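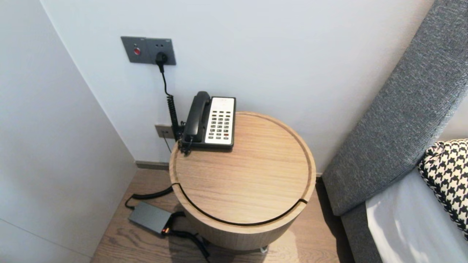

Fui ver um robô arrumar quartos de hotel e saí com uma opinião sobre telefones

Opinião, 31 de agosto de 2026

Vivo em Portugal há bastante tempo, mas continuo a escrever o português como quem atravessa uma ponte estreita, olhando para os pés. Peço por isso paciência ao leitor.

A empresa Hovar abriu as portas para mostrar o seu robô de serviço de quartos, a que deram o nome de Drullo. A demonstração foi feita na Residencial Rocha, num quarto verdadeiro, e este pormenor agradou-me. Já assisti a várias apresentações deste género em pavilhões, com uma cama colocada no meio de um tapete e luz de todos os lados. Um quarto verdadeiro tem cantos. Tem uma mesa de cabeceira redonda encostada à parede, e em cima dela um telefone preto com o fio do auscultador todo enrolado sobre si mesmo. Tem fichas e cabos, e um transformador pousado no chão de madeira, com a sua luzinha alaranjada acesa.

Deepika Namboodiri, que dirigia a sessão, explicou-nos o programa: limpar o tampo da mesa, levantar o telefone e voltar a pousá-lo, endireitar a almofada de padrão pied-de-poule contra a cabeceira cinzenta. Eram 3 tarefas, e uma camareira faz tudo isto enquanto pensa no jantar.

O Drullo limpou bem o tampo. Seguiu a curva do rebordo de madeira com uma delicadeza que não esperava e que me deixou, confesso, um pouco comovido. Com a almofada foi lento, mas correto. Com o telefone parou. Aproximou-se, recuou, aproximou-se de novo de outro lado, e por fim a senhora Namboodiri pediu que se passasse à fase seguinte. Alguns visitantes riram. Eu não achei graça, porque me pareceu o momento mais instrutivo da manhã.

Um fio em espiral não tem forma fixa. Puxa-se uma ponta e move-se outra coisa, que não se tinha previsto. Nós aprendemos isto em crianças, sem lições, e depois esquecemos que o aprendemos. Quando a brochura da Hovar promete "100 por cento das superfícies do quarto", eu pergunto-me se quem a escreveu alguma vez espreitou atrás de uma mesa de cabeceira.

Gilles Le Goff, que compra equipamento para os hotéis Dedano e estava ao meu lado, tem uma opinião contrária à minha. Para ele, a solução é simples: tira-se o telefone. Os hóspedes já não o usam, disse, e um quarto com menos cabos é melhor para todos. Fez as contas numa folha: uns 890 aparelhos, que ninguém lamentaria.

Aqui é que discordo, e com alguma teimosia. A minha mãe, na última viagem que fez, telefonou da cama para a receção porque se sentia mal e não encontrava os óculos. O telefone estava onde a mão dela o procurou. Não quero que esse objeto desapareça dos quartos só porque uma máquina não sabe ainda contornar o seu fio. Se começamos a escolher os móveis conforme aquilo que o robô consegue agarrar, o hóspede passa a ser a visita dele.

Não sou contra o Drullo. As costas de quem limpa quartos merecem ajuda, e eu gostaria de o ver mudar lençóis, trabalho pesado que em maio me disseram estar já em preparação e que desta vez não apareceu. Espero a próxima sessão. Pedi à senhora Namboodiri que deixe ficar o telefone na mesa, com o fio como está, e ela respondeu que ia pensar nisso.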